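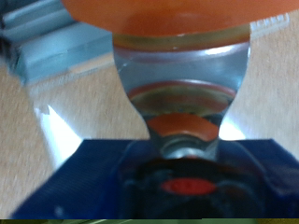 A Beathag acha que a massa-mãe ainda está ácida demais e que devíamos baixar a fermentação para os 20 graus antes de mexer na farinha. Respondi-lhe que sim, mas só depois de acabar a série com a farinha de Bratitz, que está a dar um miolo lindíssimo!

Caderno da padaria, segunda-feira, 6h40

Fornada 97. Mesma receita da anterior, com uma única mudança: a segunda dobra passou para o fim da primeira hora. Massa total 2,429 kg, dividida em 2 pães. A massa ficou elástica, com aquela pele lisa que andamos a perseguir desde junho - quase não agarrou ao cesto.

Cozedura com vapor no início, depois porta entreaberta. Crosta bem escura, a estalar ao arrefecer (adoro esse barulho). Alvéolos irregulares, maiores junto ao topo. O fundo ainda sai pálido, tenho de pré-aquecer mais a pedra.

Sabor: noz, um bocadinho de iogurte, final comprido. O Gillespie provou com manteiga e pediu a outra metade.

A repetir: centeio do Mowat a substituir parte do trigo, hidratação igual, sal igual. Guardar uma fatia para comparar amanhã com a da fornada 96.

Greer, se pegares nisto antes de mim, alimenta o fermento às 16h e anota a temperatura da água.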